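Grondent 929 Pull-Down Kitchen Faucet: Review After Nine Months

Posted Saturday, July 19, 2025
Filed under: Kitchen, Plumbing, Things I Bought With My Own Money

I put this faucet in last October and I've been meaning to write it up ever since, mostly so I can stop sending the same long text to everyone who comes over and plays with it. It's a faucet. I know. But I use it more than anything else in the house, including the couch, and I like it so much more than the one it replaced that I'm going to go on for a while.

The old one was a Gillness 1404, the low chrome kind with a stubby swing spout and a separate side sprayer. It came with the house. The side sprayer had two settings, dribble and off, and when you let go of the trigger there was a thump in the wall under the window. The base leaked whenever the spout was turned all the way left, so for a couple of years we kept a folded dish towel back there and just lived with it. I replaced the cartridge once and the O-rings twice. To be fair to Gillness, that faucet was probably older than my car, and the parts were easy to find.

What I paid

$154 before tax at Bañuelos, the plumbing supply place on the south side of Presville. They had it on the display wall hooked up to nothing, but you can still pull the hose out and feel the handle, and I'd recommend doing that with any faucet if you have a store nearby. I'd been leaning toward a much cheaper one online until I stood there and pulled on six or seven of them in a row. The hoses on the cheap ones felt like pulling a garden hose through a fence. The Grondent just came down into my hand and went back up with a soft click. Sold!

It comes in chrome, brushed nickel and matte black. I got the brushed nickel.

Installation

I did this myself on a Sunday, and I am a person who owns a basin wrench and uses it once every five years. The removal took longer than the install by a mile. The mounting nuts on the old faucet had fused into a sort of green rock, and I ended up lying on my back with penetrating oil dripping toward my ear for most of the morning. If you have an old faucet, soak those nuts the night before. Put a towel down too, and wear glasses.

The new one was almost fun. Everything goes down through a single hole, with a cover plate in the box if your sink has three like mine does. There's a big plastic nut that you spin up by hand and then two screws that you tighten with a regular screwdriver, so no basin wrench at all on the way in. The supply lines are already attached. The hose clicks onto the outlet with a quick-connect fitting, and you tug on it to make sure it's seated. Then the weight clips onto the hose at the sticker.

Two things about that weight. First, the sticker is there for a reason and I ignored it because I thought I knew better, and then the spray head hung down half an inch and looked sad. Moved it to the sticker, fixed. Second, if you keep a lot of stuff under your sink, the weight will bump into it. Mine was catching on the handle of a bucket, and I spent a whole evening thinking the faucet was defective. Clear out a column of space for it to travel up and down.

The supply lines were long enough to reach my shutoffs with a gentle curve. A friend with the same faucet and lower shutoffs had to buy extensions, so measure first. Also flush the lines before you put the spray head on! There was a surprising amount of grit in mine, and all of it would have gone straight into the screen.

The handle

Single lever, on the right, and it moves forward to get hot. This matters if you have a backsplash or a windowsill close behind the faucet. The Gillness handle used to swing back and hit the sill before it got fully hot, and I'd just gotten used to lukewarm. The 929 never goes past vertical, so there's no clearance problem at all. I have a row of small plants back there and they're all still upright.

The feel is smooth with just enough drag. You can set a pencil-thin stream and it stays where you left it. After nine months it's no looser and no stiffer than on the first day, as far as I can tell.

The lever itself is thin, a flat paddle, and you can nudge it with a wrist or the back of your hand when you've been handling raw chicken. I thought I'd want touchless for that. I don't miss it, and I don't have to change batteries.
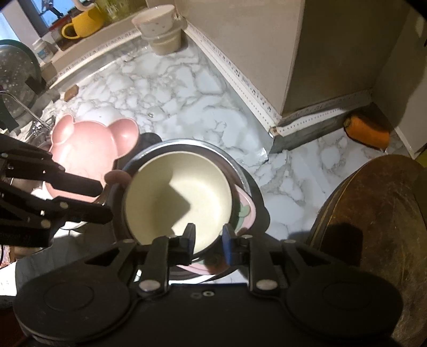

Spray mode is where this thing earns its price. You get two patterns, a regular aerated stream and a wide spray, and you switch with a rocker on the front of the head. The rocker stays put until you press it again, which I love, and it goes back to stream when you shut the water off, which I love a little less. The spray is made of a lot of fine jets in a ring, and they come out strong without bouncing everything back onto your shirt. I'm convinced the real test is awkward shapes, and we have plenty: a cream bowl that fits down inside the round steel pot, and that pink bear bowl with the two ears that stick up off the rim. Ears are murder with a fixed spout. You hold the bowl at every angle you can think of and the water still shoots off one of them and down your sleeve. With the head in your hand you leave the bowl where it is and bring the water around to it, and the whole job takes a few seconds. Same story with graters, the lid of the rice cooker, and the colander after potatoes.

The hose reaches every corner of my sink and well past the front edge, so I can fill a stockpot sitting on the counter instead of hauling it out full. I also fill the dog's water bowl on the floor, if I'm feeling brave. It's braided and quiet. It retracts on its own nearly every time, and the head is held by a magnet that grabs it for the last inch. The magnet is strong! Other pull-down faucets I've used had a plastic collar that wore out and left the head dangling, and that was my number one worry going in. So far there's no droop whatsoever.

Flow

This one is a matter of taste. Stream mode is good for rinsing and filling glasses and a little slow for filling a big pot. If you're coming from an old faucet with no restrictor in it, you'll notice. I stood there the first night making pasta and had time to look through the mail. After a week I stopped thinking about it, and spray mode feels so much stronger than the old one that it seems like I have more water overall.

No splashing to speak of in my sink, which is on the deep side. The spout is a tall arc, and I could imagine it being a bit much over a shallow sink. Hold a tape measure up under your cabinets too, if you have any over the sink. I've got a window, so it was fine.

Cleaning and hard water

Presville water is hard. It leaves a crust on everything, and it killed my last coffee maker. The spray nozzles on the 929 are soft rubber, and you rub them with your thumb and the white stuff flakes right off. I do it whenever I notice a jet going sideways, maybe once a month. The aerator in the middle unscrews with a little plastic key that comes in the box (tape it to the inside of the cabinet door, you'll thank me) and I've soaked it in vinegar one time.

The brushed nickel hides spots really well. Fingerprints hardly show. I wipe it with the same damp cloth I use on the counter and that's it. Be careful with abrasive cleaners, though. I got a bit of scouring powder on the base early on and there's a dull patch the size of a dime that only I can see, and I see it every day.

What I don't like

The rocker resetting to stream, mentioned above. If you're washing a big load and shutting the water off between things to save some, you press that rocker a lot.

There's no pause button on the head. Some faucets have one, and I'd use it for moving between the sink and a pot on the counter.

The cover plate is thinner than I expected. It looks fine, but it's stamped metal over a plastic frame, and crud gets along the front edge where it meets the sink. I ran a tiny bead of clear silicone under it in the spring and that fixed it. Do that on day one.

And the instructions are all drawings, no words, printed very small. Step four shows the quick-connect from underneath and I had it upside down for a good while.

Who should get it

If you have a deep sink and hand wash a lot, or a dishwasher that needs everything rinsed first (hello, mine), get this or something very much like it. If you want the fastest possible fill, look for one with a boost setting. If you've got a shallow bar sink, go shorter.

For the money I think it's terrific. I've used pricier faucets in rental kitchens that weren't as smooth and had worse docking. I've already talked my sister into the matte black one, and she texted me a video of herself spraying a cutting board, so I guess it runs in the family.

Pros: strong even spray, magnet docking, handle clears the backsplash, easy install from below, rubber nozzles you can clean with a thumb
Cons: resets to stream, no pause, thin cover plate, tiny instructions

Would I buy it again: yes, same finish

Update on the hose weight, a couple of people asked. Yes, you can add a second clip-on weight if yours is slow to go back. Mine didn't need it once the bucket moved. Check for kinks where the hose passes the shutoff valves before you buy anything.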